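Meet the Tedolex: a helping hand that learns by copying

A page for young readers from the Gerkness science kit library

How do you teach a robot to pick up a pen? You could write out every tiny movement in computer code, but that would take a very long time. With the Tedolex kit, a person does the job first and the robot learns from it later.

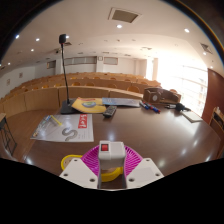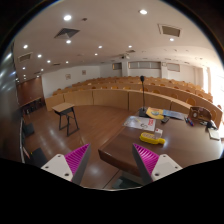 Two ribbed fingers on a Tedolex, at a desk in a lecture hall

What is in the kit?

The Tedolex is made by a small firm called Russo. It comes in a grey case, and schools can borrow it from us for two weeks. The main part is a gripper, which is a tool for holding things. Most grippers are fixed to the end of a robot arm. You carry this one in your hand.

The gripper has two fingers. When you squeeze the handle, the fingers move together. When you let go, they open again. The fingers are soft enough to bend a little, so they can fit around a round thing or a flat thing without much trouble.

There is also a camera. It has a very wide lens, a bit like the peephole in a front door. That is why its pictures look round, with straight walls that seem to curve. A wide lens can see the fingers, the desk and most of the room at the same time.

How does it learn?

Say you want a robot to tidy a desk. You hold the gripper, reach for a pen, squeeze, lift it and put it in a pot. While you do this, the camera records a video. Then you put the pen somewhere else and do it again.

Each go is called a demonstration. A computer looks at all the demonstrations and works out a pattern: when the pen looks like this, move the fingers like that. It is a bit like learning to tie your shoes by watching someone else, except that a computer needs to watch many more times than you do.

The booklet says to record at least 49 demonstrations of each job. A class in Trondport tried the kit in August, at a summer club, and they stopped at 16. Their robot could find the pen but kept closing its fingers too early. They recorded the rest the next day and it did much better.

Why use a messy desk?

Real desks have lots of things on them. If a robot only ever sees one pen on a bare table, it may get muddled when a book or a remote control is lying next to it. Shiny tables can be hard too, as bright patches of light from a window can hide the edges of things. It helps to practise in different rooms and at different times of day.

What did we think of it?

We liked that you can start quickly. Children of nine and over could hold the gripper and make a good recording after a few tries. Younger children found it heavy and needed to swap hands — the handle is a little wide for them.

The battery lasted for a morning of lessons. The booklet is less good. It uses long words on nearly every page, and the part about saving your videos is hard to follow, so ask a grown-up to read that bit first.

The kit does not include a robot arm. You can make recordings without one, but to see a robot try the job you will need to book the arm as well. There are 6 arms in the library and they go out fast in term time.

Words to know

Gripper: a tool that holds things, like a hand with fewer fingers.
Demonstration: showing how a job is done, from start to finish.
Lens: the curved piece of glass at the front of a camera.

Try it at home

Put a pen on a table and pick it up using only your thumb and one finger. Now try a coin, then a sheet of paper. Which is hardest? Watch how your hand moves just before you touch each one. A robot has to learn that part too.

Page last checked: 17 December 2024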